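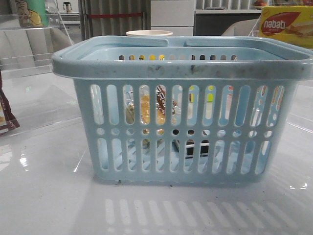 Light blue plastic basket with two carrying handles.

My sister sent me the poster before I saw it anywhere else. It was for Ukix, the juice company, and it showed a young woman with an apron and two braids, laughing, with the words "She squeezes, you relax." The woman in the photo is Telma Cáceres. She went to school with my sister, and her family comes from the same valley as mine.

By the evening the poster had been shared everywhere in our group chats, and people were very angry. I was angry too, I must say. When I first came to live in Prudton, people asked me two times in one month if I cleaned houses. I was studying accounting. So when I see a woman who looks like my cousins, with an apron, and a sentence that says she works and another person rests, I don't need that somebody explains to me what is the problem.

Then Telma wrote on her own page. She said she liked the poster. She said the apron was her idea, that she was paid well for the day, and that her grandmother has it now on the kitchen wall. She asked people to please stop writing to her mother.

What happened next made me more sad than the poster. There were 149 comments under her post when I stopped reading, and many were from people who the day before wanted to defend her. They called her naive. One man wrote that she had sold all of us for a box of juice. My friend Mawuli Abubakari tried to answer some of them with patience, and after an hour he gave up and went to cook.

I talked with him later and we did not agree completely. Mawuli thinks that if the person in the picture has no complaint, the rest of us should be quiet. I think Telma can decide what she feels about her own face, of course, but the sentence on the poster was not written by her. It was written by an agency, and it is for all the people who wait for the bus next to it. I am one of these people. I can think the poster is bad and also leave Telma in peace — for me there is no contradiction.

Ukix took the posters down after four days. Their apology said they were sorry "if anyone felt offended," and I have a small allergy to this "if." Cristóbal Durán, who has the shop below my apartment, told me he still sells the same quantity of the orange one. He asked me if he should stop. I said it was his shop, and I bought bread.

Telma has closed her page now. My sister says that she is fine, only tired, and that she has another photo job in July, for a brand of shoes. I hope they show her the text first.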